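Tips for a small kitchen in a retirement flat
Written by Kerttu Rantala for the residents' pages, Didham

When I moved to my flat I had a big kitchen behind me and a very small one in front of me. Many neighbours have the same problem, so I have written down what helps me. I keep it simple, and you may take only what you need.

Start with the worktop. Leave one piece of it free from the kettle to the sink, and keep it free also in the evening. I had a bread bin, a radio and five jars standing there, and I was always cutting vegetables on the edge.
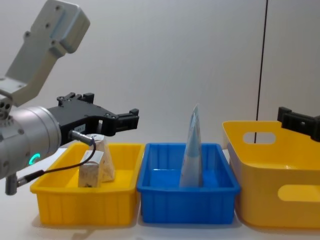

Small things are the most difficult in a narrow cupboard. Tea bags, stock cubes and packets of yeast fall over and go behind the tins. A shallow tray in yellow plastic, like this one on the white table, is good for them, and a strong colour is easy to find when the eyes are tired. I pull out the whole tray, take what I need and push it back. Put a piece of damp cloth under it if the shelf is slippery.

Packets which are already open should stand upright, with the opening folded twice and closed with a clothes peg. Write the month on them with a pencil. I found a soup from one February which I did not want to think about. 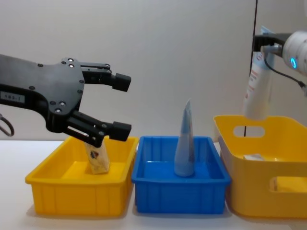
A small packet standing in a yellow bin.

Heavy pans belong between the knee and the shoulder. My neighbour Mrs Adams kept hers in the lowest drawer for years and had a sore back every time she made jam. Now the plates are down there, only four of them, and the pans are next to the cooker.

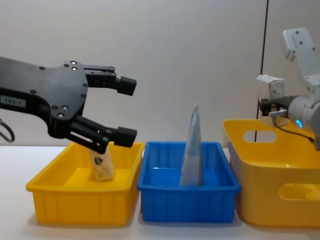

Cleaning the kettle

Our water is hard and the kettle becomes white inside very quickly. Pour in 700 ml of water and a good spoon of citric acid, boil it, and let it stand until it is cool. Rinse two times before you make tea. I do this in the morning when I go down for the newspaper.

Keep the citric acid in its own bag with the name on it. It looks the same as sugar,

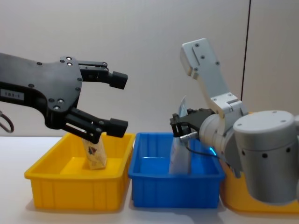
and in a small kitchen the two are easily standing side by side. Mine is now under the sink, together with the washing soda and the spare sponges. The sugar stays with the flour, in a jar with a blue lid.

For the drain I use only hot water from the tap and a little washing-up liquid, once a week. Fat from the frying pan goes to paper and then to the rubbish.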